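Trays and Plates: Why They Have Rims
By Sibel Yurt
Hillatine Science Pages for Young Readers

A tray is a flat carrier with a raised edge. A plate is a flat dish for food. Both are simple objects, but each shape solves a problem.

What the rim of a tray does

When you walk with a tray, it tilts a little at every step. Things standing on a tilted surface are pulled toward the lower side by gravity. Friction holds them back. Friction is the force between two surfaces that touch, and it works against sliding. If the tilt gets too steep, friction is no longer enough, and the cup or bowl starts to move. The rim stops it.

The rim also makes the tray stiffer. You can test this with a sheet of paper. Hold it by one short edge and it droops. Now fold up both long sides to make low walls and hold it again. The paper stays much straighter. A raised edge on a tray works in the same way.

Rounded corners

Many trays have rounded corners. A sharp inside corner collects crumbs, and a cloth or sponge can't reach all the way in. A sharp outside corner chips more easily when it is bumped, and it hurts more if you walk into it.

How a plastic tray is made

One method is called compression molding. Material is placed in a mold, which is a hollow form in the shape of the tray. The mold closes, and heat and pressure make the material fill every part of it. A name or logo can be cut into the mold, so that it comes out as part of the tray.

How much does it weigh?

Prapai Chaimongkol teaches a class in which students load a tray and add up the weight. One group recorded these numbers:

Bowl: 145 grams
Plate: 380 grams

The total is 525 grams. There are 1,000 grams in a kilogram, so the load was a little more than half a kilogram. Put the heavier item near the middle of the tray and the weight is shared more evenly between your two hands.

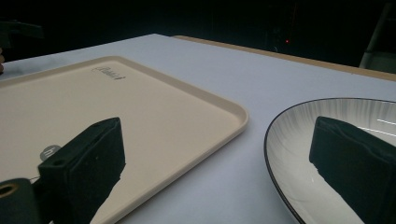
Why are most plates round?
A round shape is easy to form on a spinning wheel, and people made plates that way long before there were factories. A circle also has no corners to chip.

The rim of a plate

A plate needs a rim too, mainly to hold sauce and juice. It gives your fingers a place to grip without touching the food. Some plates have a thin band of color along the edge. The band is decoration and does not change how the plate works.

Try it

You need a tray, an eraser, a coin and 3 books. Put the eraser and the coin side by side at one end of the tray. Raise that end by sliding one book under it, then the next. Write down which object slides first. Repeat the test with a damp paper towel under both objects and compare your results.

Words to know

Friction: a force that works against sliding.
Mold: a hollow form used to shape a material.
Rim: the raised or outer edge of an object.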